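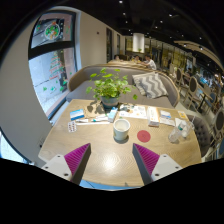
Bikamik's two fingers over the café table, with the white cup straight ahead and the plant behind it.

Home Builds Gallery Open evenings Find us
Search the Henar pages Go

Bikamik: a hand-held gripper, built on the end bench

Words by Refilwe Mnguni

Hello and welcome to the gallery page for Bikamik, which I have been promising people at Henar for so long that I had started using the back door. It is a gripper you hold in your hand and work with a trigger, and it has a camera that looks down past the fingers so that everything you do with it is recorded from the gripper's own point of view. One day I would like those recordings to teach the little arm at home (she is called Moon, and she has her own paragraph further down) how to clear a table. For now I am the one clearing the table, and enjoying it enormously.

I have kept the notes in bits, the way I'd tell it if you were leaning on the bench with a mug of tea. Skip whatever you like.

The view at the top

Minddale, a café with a nice long booth sofa and a great many little spotlights in the ceiling. The wide lens takes in far more than I ever think it will! You get the table, the sofa with its zigzag cushion, the window with the Christmas tree on it, and a good sweep of ceiling as well, all bent into a circle with black round the edge. I've grown very fond of that bend. You do have to get used to straight walls looking like the inside of a barrel, and the first time I sat down to go through a recording I felt slightly seasick, but after an hour or so your eye sorts it out for you.

The fingers

The magenta parts are the ribbed inserts, and the ribs are what I am proudest of. My first fingers were smooth and flat, and anything with a curve to it would turn slowly in the grip and then leave. I tried rubber bands, I tried a strip cut from a bicycle inner tube, and for one rather sad week I tried the thumb of a washing-up glove. Ribs were suggested to me by a chap who was only in to borrow a vice, and I am sorry to say I argued with him for most of an evening before going home and drawing them. He was quite right. The dark grey edge keeps each insert in shape, and I can swap an insert without taking the whole finger apart, a thing I do more often than I'd like.

The colour was the roll that was on the shelf. Once I had seen it against a wood table on the screen I didn't want any other, as you can find the fingers at a glance however cluttered the table is.

The mounting plates

Pale grey, one for each finger, with three screw holes showing on each. I drew those plates with the holes far too near the edge to begin with, and they split along the layers the moment I leaned on a screwdriver. If you are copying this, give the holes more room than looks necessary, and drill them out by hand at the end instead of trusting the printer to get them round. I also do the screws up in turns, a little on each, as my dad did with wheel nuts. If you tighten one fully and then go on to the next, the finger sits crooked and you spend the evening wondering why the tips won't meet.

The trigger

Two springs and a length of brake cable, and two weekends of my life. The first spring was out of a garden sprayer and was so strong that my hand ached by the time the kettle boiled. The second was from a box of odds and ends in the Henar stores and was far too polite; the fingers closed beautifully and then simply stayed closed. I ended up with a middling one that I bought new, like a sensible person, and I keep a spare taped inside the handle.

If your hands are smaller than mine, move the trigger pivot back a touch. I have put a slot there in place of a hole for exactly that, and the drawing has both positions marked on it.

The weight

Over 554 grams with the camera on, according to the kitchen scales. It sounds like nothing at all, I know. Hold a tin of beans out in front of you while somebody finishes telling you about their holiday and then we can talk about it again. I have shaved what I can off the handle and I think the next place to look is the camera bracket, which I made when I was cross with an earlier bracket and is built like a garden gate.

Things on a table

I like an untidy table for this. A cup is a friendly object, with its gentle taper, and you can come at it from nearly any side. Flat things are another story altogether. The red disc beside the cup is the sort of shape I find hardest: it lies there with nothing to get hold of, and you have to slide it until it pokes over the table edge, or else get one finger tip under it, with a great deal of muttering. Blister packs are much the same, only shinier. Clear plastic cups are difficult in their own way, as they give when you squeeze, so I have learnt to close the fingers slowly and stop early.

Paper I am still practising. A creased sheet is easier than a smooth one, and a smooth one on a polished table is a thing I would leave until you are in a good mood.

Light

You'll notice the bright white patch on the wood between the fingers. Shiny tables under spotlights do this wherever you sit, and I used to fuss terribly and go round moving chairs. These days I leave it alone. Moon will have to cope with kitchens and windows and lamps, and she may as well meet glare early on. I do turn the exposure down a notch before starting, and then leave it fixed, or the picture brightens and dims every time the fingers pass in front of something pale and it is like watching somebody play with a dimmer switch.

Moon

Moon is the arm. She lives clamped to a shelf in my spare room, she was second-hand when I got her, and one of her joints makes a noise like a duck. She has a matching set of fingers waiting for her in a biscuit tin. The whole idea of Bikamik is that Moon and I should be using the same hand, so that what I record makes some sense to her when her turn comes. I have her reaching and I have her closing, but I haven't yet had the two of them in the right order on the same day. When I do I will certainly be putting it up here, and probably ringing people.

If you would like a go

Bikamik is on the end bench at Henar on Sunday afternoons, and you are very welcome to pick it up and move some things about. Please mind the cable where it comes out of the handle - it catches on cardigans. There is a box of household bits beside it to practise on, and I'm always glad of more, especially awkward shapes: egg cups, pegs, that strange lid you have kept for years without knowing what it fits. Nothing sharp and nothing you'd be upset to see dropped, please, since dropping is still a fair part of the proceedings.

The drawings for the fingers and plates are in the folder on the bench, along with my notes on the ribs, which run on even longer than this page does. The trigger drawing is there as well, but ask me before you print it, as I have changed the slot again and not yet redrawn it.

Thank you to everybody who lent me clamps, and to whoever left the good deburring tool out. It is back in the second drawer.

34 comments Share this page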